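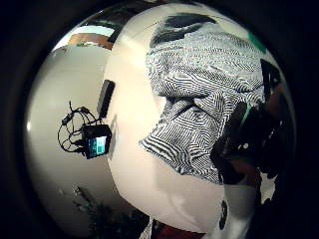
Re: [grernville-sewing] Matching stripes on the Clokard shirt

From: Chiharu Kawaguchi
Date: 6 Jul 2018
To: grernville-sewing
Subject: Re: Matching stripes on the Clokard shirt

Dana wrote:

> I bought the striped cotton from Zorkberg at the spring sale and have
> finally got up the nerve to cut it. The pattern is the Clokard 687,
> the one with the yoke and the two-piece collar. The envelope says
> "not suitable for obvious stripes or plaids" but I have seen at least
> one person here wear it in a stripe and it looked fine.
>
> My questions. Do I need extra fabric? I have 280 cm and the envelope
> asks for 268 for my size. Can I cut it on the fold, or do I have to do
> every piece single? And where do you match? I tried lining up the side
> seams on paper and when they are right the sleeve is wrong, and when
> the sleeve is right the side seam is off by half a stripe.
>
> Also I prewashed it and the whole piece came out skewed. One end is
> longer on one edge than the other. Is it ruined?
>
> Dana

Dana,

It is not ruined. Answers are out of order, because the skew has to be dealt with before anything else.

Straightening

Snip into the selvage near one end and pull out a single crosswise thread. If it breaks, pick it up again where it broke and keep going. Cut along the gap it leaves. Do the same at the other end. Now fold the fabric lengthwise with the selvages together and see whether the cut ends line up. If they don't, open it out again and pull on the bias from the two short corners. You will need a second person for a piece that long. Work your way down it, then fold and check again. I had to do mine three times.

Press it after that with steam, going up and down and across, never diagonally. Let it cool flat before you pick it up. If it still won't line up after all this, it may have been finished off grain at the mill, and then you cut by the stripe and ignore the thread. On a shirt that is fine. The eye goes to the stripe.

If your selvages are tighter than the rest and the edge puckers, trim them off.

Yardage

The envelope figure assumes you can slide the pieces around to fit. With stripes you can't. What you lose depends on the repeat, so measure yours before worrying. Measure from the left edge of one stripe to the left edge of the next one of the same color. If all the stripes are the same width the repeat is small and you will lose very little. If there is a wide stripe every so often with narrow ones between, you could lose a whole repeat on each piece.

You have 12 cm to spare, less whatever you lost in the wash and in squaring up the ends, so measure again. If you come up short, take the inner yoke and the inner collar stand out of something plain. I do this even when I have plenty. A plain inner yoke is easier to sew and doesn't show through a light stripe.

Cutting

Cut everything single layer. I know it takes all evening. On the fold, the bottom layer moves and you can't see it, and a stripe that is out by the width of a thread at the neck can be out by a full stripe at the hem.

For the back, trace the pattern piece and tape the two halves together so you have a whole back. Decide what runs down the center. It should be the middle of a stripe or the middle of a space. Draw that line on the paper and lay it over the fabric. Then pencil a few of the stripes onto the paper at the side seam and the armhole. Those marks are what you match to when you cut the front.

The order I cut in:

Back
Right front
Left front, using the cut right front turned face down on the fabric
Sleeves
Outer yoke
Collar and stand
Cuffs
Pocket last, after the left front is cut

For the left front, lay the right front on the fabric right sides together and shift it until its stripes disappear into the ones underneath. Pin through both at the edges and cut. It is more reliable than marks on paper. Remember that the two fronts overlap at the buttons, so the thing to match is center front to center front. The cut edges will not match and they aren't supposed to. I got this wrong on my first one and had a double-width stripe down my chest for as long as I owned it.

Where to match

You have found out that you can't match everywhere. The side seam on 687 is shaped at the waist and the stripes run lengthwise, so they will meet at an angle there no matter what you do. What you can get is the same stripe arriving at the seam on both sides, so that it makes an even V. Aim for that at the underarm and let the rest go where it goes.

The sleeve is a different matter. The cap is curved and eased, and lengthwise stripes on a sleeve don't run into anything on the body except at the shoulder. I center a stripe on the shoulder notch, make the second sleeve a mirror of the first, and stop there. If your stripes ran across the body you would match at the front notch, below the ease, and accept the drift above it. Dana didn't say which way hers run, but the same question came up in March and I think the answer then was for crosswise, so anyone who saved that thread should check before using it.

Places where people will look:

Center front
Pocket on the left front
Both collar points, which should be a mirror of each other
Center back where the collar stand meets the yoke

Places where no one will look: under the arm, the inside of the cuff, the sleeve placket.

The yoke

I cut the outer yoke with the stripes going across, parallel to the yoke seam at the back. Then there is nothing to match to the back at all. Some people cut it in two halves on the bias with a seam down the middle so it makes a chevron. It looks very good and I have done it once. It stretches, so if you want to try, staystitch the neck and shoulder edges as soon as the pieces are cut, and sew the center seam before you trim it to the pattern.

Cuffs can go across as well. It is the easiest way out and it looks deliberate.

Sewing

Pin on the stripe, through both layers, with the pin lying at right angles to the seam. Check from the other side that the point comes out on the same stripe. Baste by hand if it is slippery. I use a walking foot for the side seams and an ordinary foot for everything else. If you haven't got one, loosen the presser foot pressure a little and go slowly. A washable glue stick inside the seam allowance holds well too. I have been using the Nakpan one and it hasn't gummed the needle, but try it on a scrap of your fabric.

For the pocket, press the edges under first, then lay it on the front and slide it until it disappears. Stitch close to the edge. If the front has a dart under the pocket it will never match all the way, so match the edge nearest the buttons.

On what the envelope says, I think the warning is there because the waist shaping bothers some people. I have made 687 in stripes 2 times and would make it again. Size is a bigger problem than the stripes. It runs long in the body, and if you plan to shorten it, do that on the paper before you cut, above the hem, so the pocket placement doesn't change.

If you want to see the taped back piece with the stripes penciled on, I can bring it to the next meeting at the Grernville library. I still have the bias yoke piece as well. The collar I threw out.

Does anyone have a spare walking foot for a low shank machine? Mine has started to skip and I would like to try another before I blame the foot.

Chiharu

--
grernville-sewing mailing list
To leave the list, send a message with "unsubscribe" in the subject line.
Please trim quoted text when you reply.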